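In Defense of the Half-Set Table

My aunt had a rule about dinner guests. You did not let them see a bare table, and you did not let them see you running around with forks. Everything had to be down before the doorbell rang, glasses polished, the good runner ironed. I followed that rule for most of my adult life, and I'd like to make the case for dropping it.

It started with a supper club in Curnthorpe, a small thing run out of a rented hall by a woman named Ustyna Hordiienko. I showed up at the time on the invitation and the table wasn't ready. Plates were still in a stack. Ustyna handed me a fistful of spoons and went back to her soup. I was a little offended! Then the man next to me, Yuzhen Lu, asked if I knew which side the knives went on, and I didn't, and neither did he, and we ended up talking for the rest of the night.

I've been to plenty of perfect dinners since then - 30 guests, place cards, the works - and I couldn't tell you who sat beside me at most of them. You walk in, you find your name, you sit on your hands. There's a stiffness that doesn't wear off until dessert. 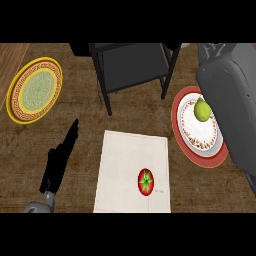 Matching sets are the other thing I'd happily give up. I own one, a wedding present from Drekby, and it comes out maybe 2 times a year (it's white, it chips, and everyone is afraid of it). What I reach for is the odd stuff, the loud stuff. Give me a plate with a bright yellow rim and a Greek-key band and put it on plain dark wood with a cloth napkin. A tomato and a lime will do for a centerpiece, and you can slice them up later if the salad looks thin.

I know some people find it rude to be put to work, and my sister is one of them. She says she didn't drive across town to fold napkins. Fine, she can sit and have a drink. But last May I gave her the bread to cut, mostly to get her out of the doorway, and she stayed in my kitchen until past eleven telling me about her new job.

So leave the spoons in the drawer next time. Somebody will ask where they are.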